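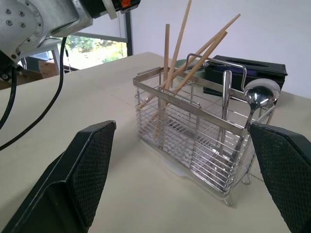 Utensil basket of steel wire on its drip tray, with chopsticks and ladle.

Household Organization, Unit 8: Keeping Utensils at the Table
Handout prepared by Inese Rozīte

In this unit we study the small basket which stands on the table or near the sink. Please read the notes before the exercise and bring them with you.

1. Why wire
A basket of wire lets the air go between the utensils. If it has a tray under it, the tray must be taken out and rinsed also. Many students wash the basket and forget the tray.

2. Which end goes up
Chopsticks stand with the thick end down, so the eating end does not touch the bottom. Spoons and ladles stand with the bowl up. A small spoon can slip down until its bowl is at the bottom; then take it out and turn it.

3. Long things
Chopsticks are light and they lean to every side. Put the ladle in first, at one end of the basket, and the chopsticks after it.

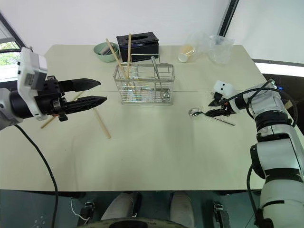
4. Sorting before filling
Lay the loose pieces on the table and make pairs of the chopsticks. Compare the length. A chopstick without partner is kept apart until the end of the exercise. Then wipe the table along the seam, if your table has one, and fill the basket.

Exercise (work in groups of 2)
Empty the basket, sort, and fill it again following points 2 and 3. Write down which piece was most difficult to place. Give the sheet to Lutz Engelhardt in room 121.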